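Demonstration gathering (robot learning)

Demonstration gathering is the part of robot learning in which a person shows a machine how a job is done, over and over again, while the machine's sensors keep a record of it. The records are later handed to a learning system, which tries to work out from them what it ought to do when it is faced with the same sort of job by itself. A single record, from the moment the arm sets off to the moment the job is finished or given up, is usually called an episode, though older notes also speak of a "run" or, rather charmingly, a "lesson".

Contents
1 Background
2 Ways of showing
3 Choosing the tasks
4 Wrist views
5 Keeping and sorting episodes
6 Criticism
7 See also

Background

For a long time the usual way to make a robot arm do anything useful was to write down every movement beforehand. This works very nicely in a factory, where the same part turns up in the same spot all day long, and rather badly on a kitchen worktop or a workshop bench, where things are seldom left where one expects them. Learning from examples grew up as an answer to that trouble. The person doing the showing need not be able to put the skill into words (few of us could say how hard we press a doorbell), so long as they can carry it out while the recording is going.

Ways of showing

In the oldest method, sometimes called hand guiding, the teacher takes hold of the arm and moves it through the task. It asks for very little equipment, but the teacher's own hands and sleeves tend to wander into the pictures, and a heavy arm is tiring company for an afternoon.

In the second method the arm is driven from a distance, either with a hand-held controller or with a smaller matching arm whose joints the larger one copies. Teachers generally need some practice before their movements look at all natural, and many groups throw away a newcomer's first 30 episodes as a matter of course.

A third method does without the arm altogether while the showing is going on. The teacher carries a gripper fitted with a camera and simply uses it, much as one would use a pair of kitchen tongs. Episodes come quickly this way, and can be gathered in places where a whole robot would never fit through the door, but some of the movements may turn out to be beyond the reach of the real arm.

Choosing the tasks

Beginners' sets lean heavily on picking things up and putting them down again. Panels of switches, knobs and sliders came into use a little later, and have been popular ever since, as they pack a good many different motions into a small space: a button wants a straight push, a toggle a sideways flick, a knob a grip and a turn. Patch leads, which have to be lined up with a socket and pressed home, are commonly thought the hardest of the lot.

The Harkalero collection, put together at Ilville under Thibault Fleury, is built on this idea. Its teachers work at modular panels and record 40 episodes for each control, shifting the panel a little on the table between one episode and the next so that the system does not simply learn a place by heart. Fleury's notes for teachers, which are a pleasure to read, ask them to work "at the pace of somebody laying a table for guests", and to leave in small fumbles provided that they are put right before the episode ends.

Wrist views

Most collections record from a camera standing off to one side and from another mounted close to the gripper. The wrist camera travels with the fingers, and so gives the system a near view of whatever is about to be touched, just when the side camera is likely to have it hidden behind the arm. 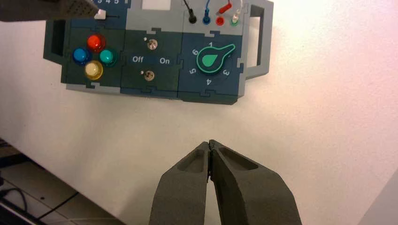

Wrist view of a modular control panel with push buttons, toggle switches, a rotary knob and patch cables.

The fingers themselves stay in sight in such a view, which is helpful in its way: the system can judge the gap between fingertip and button directly, without needing a very exact measurement of where the arm is. Against this, the view swings about a good deal, and a printed label that reads easily at one moment may be out of sight the next.

Keeping and sorting episodes

Once recorded, episodes are watched through and given a short written label, such as "turn the knob to 4" or "switch the lower toggle on". Failed attempts are kept apart, and opinion differs on what they are good for. The Gowda scheme, used at Vallthorpe, has 2 people label each episode separately and sets aside any on which they disagree. It is slow going, and those who use it tend to be very fond of it.

Criticism

The commonest complaint is the sheer amount of patient human work involved. It has also been pointed out that a system taught by only a handful of people picks up their habits, so that a teacher who always comes at a switch from the left will raise a robot that does likewise.

See also

Hand guiding
Remote handling
Robot gripper
Test panel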